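The last job left on the shop floor

Paora Donnelly
2 July 2021

When people ask me whether machines are coming for shop work, I say that most of them came years ago. I have worked at the Graltomgate branch of Sutcliffe for long enough to remember ordering stock by walking round with a clipboard on a Monday morning. The ordering is now done by a program called Kudine. It reads the tills, decides what we are short of and sends the list to the depot, where a sorting line packs our crates. We find out what we have ordered when the lorry doors open.

I don't miss the clipboard. It was slow and I made mistakes with it. Last November the system kept us in stock through our busiest weeks, and I could not have done that by hand with 1420 lines to watch.

What it has done is change which parts of the job are left. Choosing what to sell has gone, and so has deciding how much. The two self-service tills took most of the talking. Filling shelves remains, and it has spread to cover the whole shift.
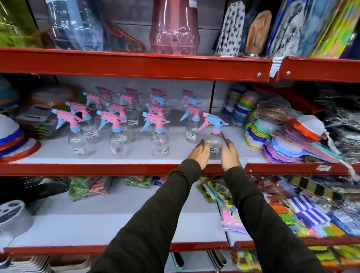 Putting spray bottles in order on the household shelves.

A shelf like that is awkward for a machine and easy for a person. Bottles stand next to stacked bowls, and the fans beside them slide about. Heather Doolan can put it straight while telling a customer where the jugs are. Head office calls this "residual handling", a phrase I would like to see dropped. Customers judge us on it more than on anything Kudine does.

My complaint is about how the time is set. The program gives each crate a number of minutes, and the minutes assume that every item is a box with flat sides. Nobody who fills shelves was asked. Wiesława Chmielewska ran over her allowance on 18 shifts in one month and had to explain each of them to an area manager, although her aisles were the tidiest in the building. She has since asked to go part-time.

There is talk of a shelf-filling robot from Jurnness being tried at one of the larger branches. I am not against it. If it can lift the heavy crates, my back will be grateful. But I would want the people who do the filling to be in the room when the trial is planned, and I would want the minutes it saves to go back to the shop floor as staff hours. When the self-service tills went in, we were promised those hours and lost 97 of them a month instead.

Our staff meeting is next week and I have put the crate timings on the agenda.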